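Care of the black threshold strips
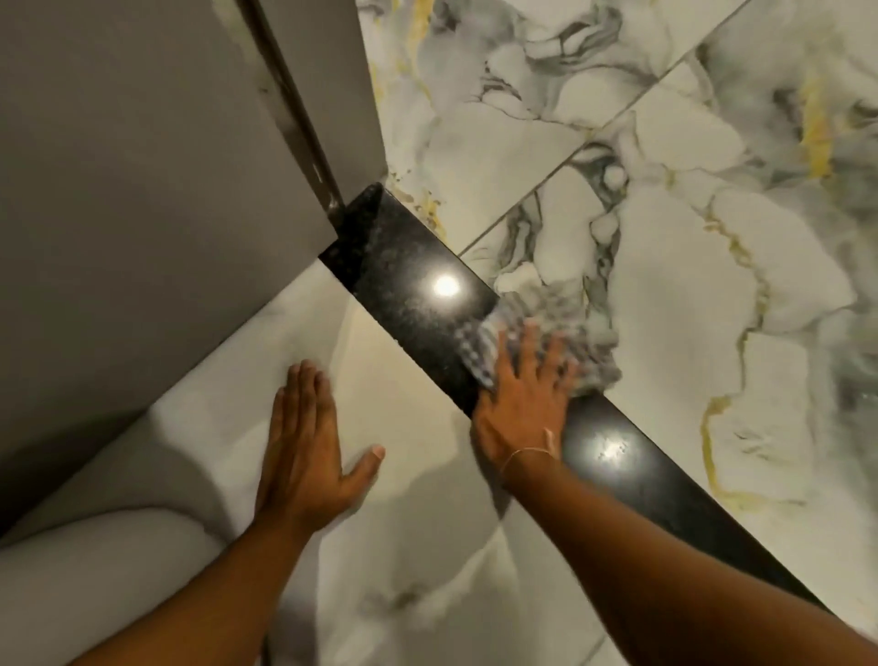

Peninah Makori wrote to us after the last newsletter that she washes her floor every evening, and still the black strip between the two rooms looks cloudy when the lamp is on. She asked if the stone is damaged.

Most likely it is not. On polished black stone you see every small thing that you would not see on the pale floor beside it. Usually the cloudiness is soap that stayed behind. Many of us use the same bucket for the whole apartment, and the strip comes last, when the water is already gray.

I do it in this way. First I wipe the strip with a dry soft cloth to take away the sand, going along the whole length and also into the corner by the wall. Then I take clean warm water with 3 drops of dish soap, not more, and wring the cloth very well. After this I wipe again with plain water and dry it with another cloth. Please do not use vinegar or lemon on the marble side, it makes dull spots which cannot be washed away.

If the haze is still there after 3 such cleanings, it can be old wax. For this Tatu Sang in the Jutbridge office keeps a bottle of stone cleaner which residents may borrow. Try it first on a small place near the door frame.

Two neighbors also asked about polishing by machine. We have one price until now, 2,000 for a hallway with the strips included, and we are waiting for a second one. I will write it in the December issue.

Sieglinde Kramer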